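Filed under: Workshop Diary, Money Stuff

So I finally sat down with the spreadsheet. I've been putting it off since May, mostly by telling myself that I was still "getting quotes" (I had two quotes, and one of them was for the wrong thing).

Some of you asked in the comments what a two-arm setup costs once you add up everything that isn't an arm. I can't give you the whole picture, but I can tell you what happened to my own budget, which started out very tidy and now has a tab called "misc 2."

The arms themselves were the easy part! I went back and forth between Skiltard and Drunthorpe for far too long, and in the end Drunthorpe won on lead time, 6 weeks against "we'll let you know." Fine. Ordered, paid for, moved to the green column. I felt very grown up for one whole evening.

Then came the frame. I had put down 800 dollars for aluminum extrusion and brackets, a number I got by looking at a catalog for ten minutes while eating lunch. The real total was 1,670. The bars are not the expensive bit, it's the corner pieces and the nuts and the little end caps, and then you get to the checkout page and shipping on anything long is a whole separate adventure. If you're planning one of these, price the hardware first and the bars second. And buy more T-nuts than the drawing says, please. I placed three separate orders for T-nuts and paid postage on all three.

Kilian Pfister, who has built more of these than I have, looked over my first list and asked where the cable line was. I didn't have a cable line. I had a sort of vague feeling about cables. He made me add one, plus one for spare gripper fingers, and he wanted a lot more in the spares column than I did. We settled on 8 sets of fingers, and I'm still grumbling about it, though I notice I haven't canceled the order.

What I haven't bought, and keep changing my mind about:

A second emergency stop. The one we have is within reach of my chair and not much else, so this is moving up the list.

Better lighting. Krūmiņa does a nice diffuse panel, but it costs more than my desk did. I may try a cheaper one first and sulk if it's bad.

A proper storage cabinet. Everything lives in plastic tubs at the moment and I can never find the hex keys.

A trip to Sturninstead to see their secondhand sale. Kilian swears by it, I suspect I'd come home with a van full of things I don't need.

The line I argued with myself about most was props, meaning the everyday stuff the arms practice on. My first draft had nothing at all in it. I thought I'd just raid the house, and then I wanted two of certain things, and then I wanted a spare of each, and props ended up with its own row and its own running total. It's small money next to the frame, but it never stops. On the table right now there are a couple of little dark green books, one of them with the left gripper lowered over it, plus a spray bottle and a fake plant in a white ribbed pot, and every one of those would be a line on the sheet if I were being strict. Next quarter I'm giving props a fixed amount and sticking to it. The mesh basket on the right wall is held up with cable ties, so that's one bracket I didn't have to pay for, and I'm counting it as a saving.

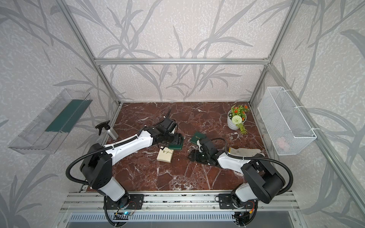 Contact | Archive | All words and photos copyright the author | Back to top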